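Angeliki Vrettos
Mug storage, part one. The cupboard over my kettle has one shelf, 220 mm of clearance, and more mugs than it was built for. Posting the working because three people asked after the Zesora rack post.

Step one is everything out onto the bench. Sorting inside a cupboard doesn't work. You end up shuffling the front row and never touching the back one.

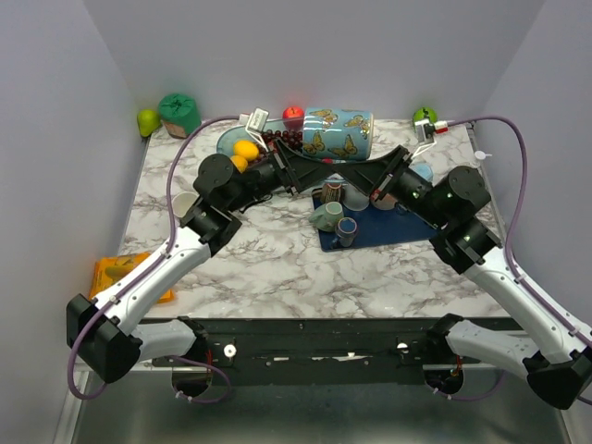
Second point: group by height before colour or set. A tall mug sets the shelf spacing for everything beside it. One tall one in a row of short ones wastes the full difference across the whole row.

Mugs on their sides take up more bench than mugs standing up, and they roll. Stand them all up before you measure anything. A tray or a mat gives you a fixed area to fill, so use one if you have it.

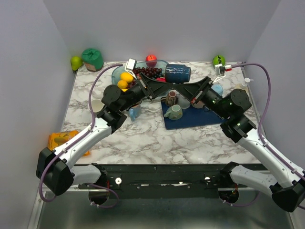

Measuring: go across the widest line, handle included. Rim diameter alone is no use. My worst case came out at 108 mm. If you only have a school ruler, lay the mug against a wall and measure out from there.

Handles all go the same direction. I park them at 45 degrees to the shelf edge, which lets each handle sit in the gap beside the next mug. On my shelf that recovered enough width for one more per row.

Check rims while you're at it. Run a thumbnail around the edge, slowly. Anything that catches comes out of drinking rotation and holds pens.
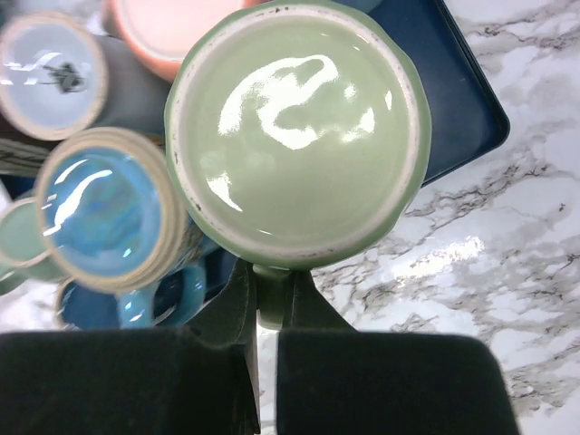

Green mug, inside and rim. Dark specks on the left side where the glaze looks worn.

On stacking: I don't, for ceramic. The foot of the upper mug is often unglazed and it grinds the rim of the lower one. Plastic cups can nest, they don't care.

Layout is short mugs in front, tall at the back, daily ones at the handle side of the door. The Talik riser is 17 mm too deep for my shelf so it's going back.
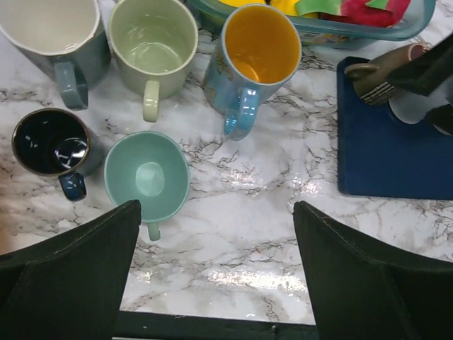
Standing up, handles toward the front of the bench. The tall one is light blue outside, orange-yellow inside.

Final capacity is 14 with the riser out. Shelf liner next, probably in April.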